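Grollex Energy Services - Site Safety and Efficiency Walkthrough
Site: Amutier substation annex and utility-rebate retrofit
Rev: July

Lighting retrofit
Old fixtures out, drivers tagged - YES
Lamp recycling bin labeled - YES
Lid closed - NO. Was told it would be. Again.
Rebate paperwork matches fixture count (268) - YES
Comment: two occupancy sensors in the back hall stay on all night. Not a hazard but it eats the savings we claimed. Fix before the utility sends their own guy.

Panel room
36 inch clearance at panels - NO
Comment: boxes of filters stacked right under panel B. Moved them myself, need a real home for them.
Arc flash labels present - YES, one peeling
Lockout kit complete - NO, missing two padlocks and the hasp
Panel schedule current - partly. Heat pump circuits penciled in, needs to be typed up

Heat pumps and air handling
Disconnect within sight of each unit - YES
Condensate line trapped and draining - YES on unit 1, slow on unit 2
Filter date written on frame - NO
Comment: Nasari controller still set to factory schedule. Runs full bore from 4 a.m. Nobody is in till 7. Change it and log the chnage.

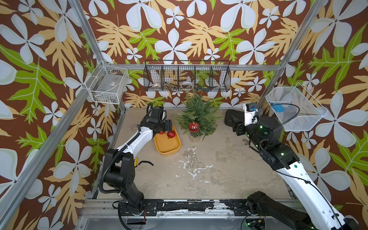 Kaewkla wrote back on the draft that the 4 a.m. start was asked for by the tenant last winter, and that it should not be touched until the demand charge figures are in. Fine - leaving the schedule alone, item stays open.

Insulation and air sealing
Attic hatch gasket - YES
Recessed cans covered with rated boxes - YES, 57 of them
Blown-in depth markers visible from hatch - NO
Comment: 1388 sq ft done, the last bay over the loading door is not. Crew says access problem. Needs a plank walkway, not somebody balancing on joists.

Metering
Baseline meter sealed - YES
Data upload working - on and off
Clamp meter calibration sticker in date - NO, expired
Comment: do not send the utility any readings from that meter. Borrow the other one.

Open items, in order
Panel B clearance - done today, recheck next visit
Lockout padlocks and hasp - order, keep under $500 with the labels
Loading door bay - walkway first, then insulation
Controller schedule - waiting on demand charges
Bin lid

Next walkthrough 8 a.m. start, bring the long ladder adn a headlamp. Sign-in sheet is at the side door.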